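Pulow Publishes Free Good Practice Guide for Robots That Pick From Baskets and Crates

TRURNBERG, 18th May – Pulow has released the first full edition of its Good Practice Guide for Robot Handling of Open Containers, a plain-language guide for anyone who runs, tests or teaches a robot arm that reaches into baskets, crates and bins. The guide is free to download, free to copy and free to change, and we could not be happier to finally have it out the door!

Reaching into a basket sounds like the easy part of a robot's day. Anyone who has spent time next to one of these machines knows better. Walls slope. Rims have tabs and handles. A slotted floor lets the camera see the table underneath, and a pale plastic side under bright lights can wash out so badly that the slots all but vanish. People who work on this every day have built up a lot of know-how, and most of it lives in their heads or on a sticky note by the emergency stop.

"We kept getting the same phone calls," said Oana Filip, who led the writing team. "How close can the fingers come to the rim? Do I need to test with the basket empty? What do I write down when the arm touches a wall and nothing breaks? They are great questions, and every site had its own answer. I wanted one place where a new person could look it up on their first morning."

The guide is meant to sit beside the safety standards and local rules that already apply to robot equipment. It does not replace any of them, and it says so on the first page. A site still needs its own risk assessment and its own trained people. What Pulow has added is the day-to-day layer: how to set up, what to check, what to log and when to stop.

What is in the guide

The text is split into six sections, and each one opens with a one-page checklist that can be printed and hung next to the work cell.

Section one covers the containers themselves. It asks sites to keep a short record of each type of basket or crate in use, with inside measurements, wall slope, rim shape, handle openings and any place where the slot pattern changes. A basket from a new supplier counts as a new type, even if it looks the same on the shelf.

Section two is on the area around the container. Loose items and neighboring crates should be recorded before a run starts, and anything inside the arm's sweep has to be either part of the plan or moved out of it. This section got the most comments during the review, nearly all of them from people who had once skipped the step.

Section three deals with the approach: the speed limits for crossing a rim, the clearance to keep from walls and corners, and where the fingers should wait between moves. The default is to come in from above the open middle and to slow down before the tips pass below rim height. Sites can set their own values but have to write them down and sign them.

Section four is about what the robot can see. It includes a glare check to be done under the real lights, at the real height, with the container empty. If the slots on one wall cannot be told apart from the wall itself, the person in charge changes the lighting or the angle and does the check again. Holes that show the surface below get their own page, and so do shiny fasteners near the container.

Section five covers contact. Light touches happen, and the guide asks that every one be logged, including the harmless ones. There is a simple form for this with room for a sketch. Brândușa Ciobanu, who designed it, fought hard to keep it to a single side of paper and won.

Section six is for people: who may start a run, who may reach in, how a shift is handed over, and how a new colleague is signed off. Hands stay out of the container until the arm is parked and the stop is set. There are no exceptions listed, and the team did not leave a blank line for adding any.

Tried out on a real floor

The draft was put to work at the Kenico test hall in Trurnberg starting in February. Crews there ran 800 reaches into open containers while following the checklists, and their notes went straight back to the writers. Plenty changed as a result. The setup check was far too long in the first draft, for one, and the crews helped trim it until it could be done in 20 minutes. Two of the original forms were merged. A whole page on labels was dropped after it became clear that the crews were already doing it better with colored tape.

"I was ready to grumble about more paperwork," said Ionuț Costache, shift lead at the Kenico hall. "Then we did the empty basket check on a unit we all thought we knew, and it got everybody talking – the lighting, the finger angle, where we park the arm, all of it. We had been walking past that stuff for ages. Now the crew argues about clearances over lunch and I love it."

Maricruz Magaña, who trains new operators, has started using the guide as her course book. She likes the order of it. Trainees begin with an empty basket and a slow arm, learn to read the walls and the rim, and only later move on to picking anything up. "The empty basket is where you learn to look," she said. "People want to rush to the fun part, and I get that, I do too! But watch someone who has done the slow work first. They are so much calmer when there is a real item in there."

Review and updates

The text was reviewed by the Mihăilă training center, where Cornel Sârbu and his colleagues read it line by line and tried the forms with students. Sârbu pushed for clearer wording throughout. The guide now uses "must" only for steps that cannot be skipped and "should" for steps a site may change with a written reason. The word "appropriate" was taken out everywhere it could be.

"A rule that two people read in two ways is going to cause trouble sooner or later," said Sârbu. "We had a lot of fun hunting those down. Oana may remember it differently."

Pulow will keep the guide open for comments all year. Anyone can send in a correction, a better checklist or a photo of a container that gives their robot a hard time, and every comment will get a reply. Changes will be listed at the back of each new edition with the old wording next to the new, so that sites can see what they need to update in their own papers. The writers are especially eager to hear from small workshops and schools, whose setups were the hardest to cover well in this edition. Folding crates, soft-sided bags and lidded boxes are on the list for the next one.

How to get it

The guide, the printable checklists and the contact log are on the Pulow website under Good Practice. Sites that used the draft can keep their records as they are, but should switch to the new contact log when their current pages run out. Printed copies can be picked up at the front desk in Trurnberg during office hours.

About Pulow

Pulow is a Trurnberg group that writes and tests practical guidance for people who work with robots. Its guides are written with the crews who use them and are always free.

Press questions: please write to Oana Filip through the contact form on the Pulow website. Visits to the Kenico hall can be set up through the same form, and reporters are welcome to try the setup check themselves. Closed shoes, please. 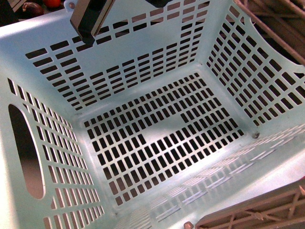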